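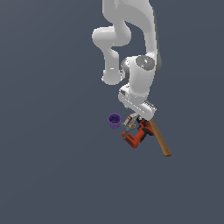 Taller compartido Jaramillo · Grupo de Robótica y Automatización

Apuntes de la sesión 5: colocar la mano sobre un montón de herramientas

Imparte: Berenice Serrano
Apoyo en banco: Wenceslao Olvera

En la sesión anterior dejamos el brazo montado en la mesa del fondo y los ejes calibrados. Hoy trabajamos en el simulador y al final pasamos al brazo real quienes tengan la hoja de seguridad firmada por Wenceslao. El proyecto de cada pareja sigue siendo el mismo: un brazo que recoja las herramientas del banco y las deje en su cajón.

1. La escena de trabajo

Abran el archivo Oltero que está en la carpeta del curso. Contiene el brazo blanco, un vaso morado, un taladro rojo, una herramienta de mano plateada con una franja roja y un palo de madera. Los objetos están juntos a propósito. La herramienta plateada descansa en parte sobre el taladro y el palo se apoya contra la carcasa, de modo que el orden de recogida importa.

No muevan los objetos con el ratón antes de empezar. Si alguien los desplaza, se recarga la escena desde el menú y listo.

2. Orden de recogida

La regla que usamos en el taller es sencilla: primero lo que está encima, después lo que está suelto y al final lo que sostiene a lo demás. Para esta escena:

Primero, la herramienta plateada.
Después, el palo.
A continuación, el vaso.
Por último, el taladro.

El vaso se puede adelantar si el camino hacia el palo queda incómodo. Anoten en la bitácora el orden elegido.

3. Aproximación

La mano baja siempre en vertical durante el último tramo. El punto previo se define por encima del objeto, con los dedos abiertos y apuntando hacia abajo. Desde ese punto se reduce la velocidad y se cierra la pinza solo cuando el movimiento ha terminado.

Errores frecuentes del grupo anterior:

Definir el punto previo demasiado bajo. La mano roza el taladro al girar la muñeca.
Tomar el palo por un extremo. Al levantarlo se inclina y golpea el vaso.
Olvidar el peso del taladro en la configuración de carga. En simulación parece no pasar nada; en el brazo real el codo cede.

4. Ejercicio

Escriban la secuencia completa y ejecútenla 2 veces seguidas sin tocar nada entre una y otra. El límite es de 4000 pasos de simulación por ejecución. La solución de Ximena Xolalpa, que está en la carpeta compartida, sirve para comparar los tiempos, pero usa otra pinza y no se puede copiar tal cual.

Guarden el registro con el nombre de la pareja y súbanlo antes de la próxima sesión.

5. Paso al brazo real

El botón de paro queda al alcance de quien no maneja el teclado. Las primeras pruebas se hacen sin el taladro.

Material: dudas sobre la pinza, con Eliseo Robles. Los tornillos de repuesto están en la caja 266.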